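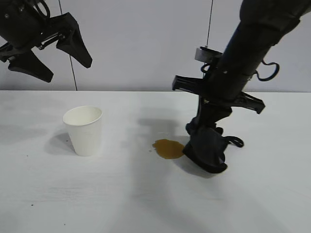 Metthorpe, April 27, 2018

Section 5. Care of Sealed White Tops

Applies to the Storach sealed table and counter tops, matte and satin finish. For oiled or waxed tops, see the separate Caldeira wood care sheet. Do not combine the two procedures.

5.1 Before first use

A new top leaves the plant with a protective film on the upper face and a paper band along the edges. The finish under the film reaches full hardness after installation, once air can get to it.

1. Remove the paper band by hand. Do not cut it with a knife.
2. Lift one corner of the film and pull it back low and flat across the surface. Pulling straight up can leave adhesive behind.
3. If adhesive remains, press the sticky side of the removed film onto it and lift. Repeat until clear.
4. Wipe the top with a soft cloth dampened with plain water.
5. Dry with a second cloth.
6. Leave the top uncovered for 40 hours before placing mats, trays or equipment on it.

Note: During the first 40 hours the top may be used for light work, but nothing should stand on it overnight. Rubber feet in particular can print through into a finish that has not hardened.

5.2 Daily cleaning

1. Brush or vacuum loose grit from the surface. Grit dragged under a cloth is the usual source of fine scratches.
2. Mix warm water with a few drops of dish soap.
3. Wring the cloth until it no longer drips.
4. Wipe from the back edge toward the front in straight, overlapping passes.
5. Rinse the cloth and wipe again with clean water.
6. Dry, including the underside of the front edge, where drops collect.

Caution: Do not use scouring powder, steel wool, melamine sponges or any product containing chlorine bleach. These remove the top layer of the sealer and the dulled area cannot be polished back.

5.3 Coffee, tea and other colored drinks

Brown liquids show at once on a white top, so the outline of a spill is easy to find. The sealer resists coffee and tea for several hours. Joints, screw caps and cut edges do not have the same resistance and should be checked first.

1. Move cups, papers and cords away from the liquid.
2. Lay an absorbent towel over the spill, starting at the outer edge. Do not rub.
3. Replace the towel when it is soaked through. Continue until no liquid lifts.
4. Wipe the area with the soap mixture from 5.2, working inward.
5. Rinse and dry.
6. Check the wall joint and the nearest table edge for runoff.

If the liquid has dried to a ring:

1. Soak a folded cloth in warm water and place it over the ring for five minutes.
2. Wipe with the soap mixture.
3. If a shadow remains, make a thin paste of baking soda and water. Spread it over the mark with a fingertip and leave it until it begins to turn powdery.
4. Lift the paste with a wet cloth. Do not scrub it dry.
5. Rinse twice. Baking soda left on a matte top dries to a white haze.

Note: Drinks with milk or sugar leave a film that may not be visible. The area will feel tacky and will pick up dirt over the following days. Repeat the soap wipe even if the surface looks clean.

5.4 Ink, dye and marker

1. Test rubbing alcohol on a spot near the back edge. Wait for it to dry and check for any change in sheen.
2. If there is no change, dampen a white cotton cloth with the alcohol and dab the mark.
3. Turn the cloth to a clean area after each dab.
4. Rinse with water and dry.

Caution: Rubbing alcohol is flammable. Switch off heaters and open flames in the room, and open a window. Do not pour alcohol directly onto the top.

Do not use acetone or nail polish remover. Both soften the sealer within seconds.

5.5 Heat

Mugs and paper cups may be set directly on the top. Pans, soldering stands, glue guns and irons may not. Use a cork or felt pad under anything taken from a stove, oven or hot plate. Silicone pads are acceptable if they are lifted and wiped under once a week.

A heat mark on the satin finish appears as a cloudy patch. Leave it alone for a full day before treating it. Many such marks fade as the moisture under the sealer disperses. A mark that is still visible after this time is permanent and can be corrected only by resealing.

5.6 Resealing

Reseal when water no longer beads on the surface, or roughly every five years under office use. Workshops and kitchens should test for beading each May.

Required: one can of Storach Clear Sealer, part 2758; a foam roller; a fine sanding pad; lint-free cloths; masking tape; gloves.

1. Clear the top and clean it as in 5.2. Let it dry overnight.
2. Mask the wall along the back joint.
3. Sand lightly by hand in one direction until the sheen is even. Do not use a power sander.
4. Remove all dust with a dry cloth, then a damp one. Let dry.
5. Stir the sealer. Do not shake the can, as bubbles will carry over onto the surface.
6. Roll on one thin coat, keeping a wet edge.
7. Remove the tape while the coat is still soft.
8. Let the coat harden as in 5.1, step 6, before use.

Caution: Do not apply a second coat on the same day. The lower coat will stay soft and will mark under any load.

One can covers a single top of up to 234 cm in length. For longer tops, mix two cans together in a clean pail before starting, so that the sheen matches from end to end.

5.7 Damage not covered by this section

Chips, lifted edges and cracks at the screw points should be reported to the Lirnlow service desk. Include the part number from the label under the left rear corner. Send claims for damage in transit to Angeliki Makris, and questions on sealer batches and color matching to Paraskevi Xenos.

Do not fill a chip before it has been inspected. Fillers sold for bathtubs and sinks shrink away from the core and allow water under the finish.

Continue to Section 6, Leg Frames and Leveling Feet.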